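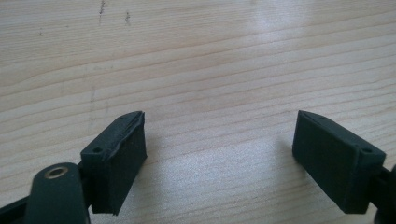

**Adult dyslexia assessment: how do I prepare, and what do I tell my manager?**

Posted in Learning Differences, Adults

I am 42 and I work in the billing office of a small company in Adthorpe. I read slowly all my life, and I always thought it was from changing schools and languages as a child. In March my doctor suggested an assessment for dyslexia. The clinic in Gammont wants 1,370 dollars for it, and my insurance doesn't pay. My appointment is on a Tuesday, so I must ask for a free day and I don't know what to say at work. Also, English is my second language. Will the test be fair for me?

*posted by Skoltier*

---

**idahosa_reads**

I did mine two years ago, also as a second-language speaker. Write to the clinic before you go and tell them which language you learned to read in first, and at what age. A good examiner will ask about this anyway, but mine had only a short form with no place for it. Bring old school reports if you have them — even in the other language.

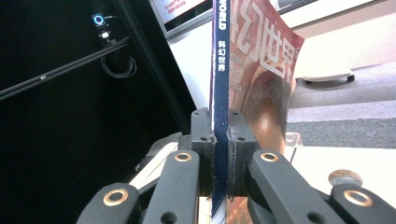 How long does the assessment take?

Mine took most of a morning, with one break in the middle. There was reading aloud, spelling, some memory tasks with numbers, and a timed part of 60 words that I did not finish. After that came a talk about school and work. The written report arrived later by mail.

Sleep well the night before and don't practice. I practiced with lists from the internet and it only made me nervous.
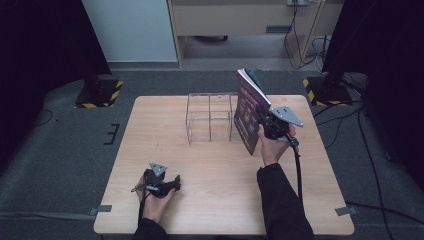 ### About the manager

You can say "medical appointment" and stop there. I told my manager only after I had the report, when I wanted to ask for two things: written instructions after meetings, and software which reads documents aloud. Having the paper in my hand made the talk easier for me. In another office it could be different, so look first if your company has a written policy.

---

**gammont_night_owl**

Ask about the price!! They told my sister nearly 2,000 at one place and then it was less because she didn't need the full report. Don't know if they still do it.

---

**slow_but_steady**

I agree with the first reply, except for one point. I told my manager before the assessment, because I was already making mistakes with invoice numbers and I wanted her to know that I was working on it. She was kind, but she asked many questions which I could not answer yet.

Before you pay, ask the clinic if the report includes recommendations for the workplace. Mine had only scores, and I had to go back for a second letter.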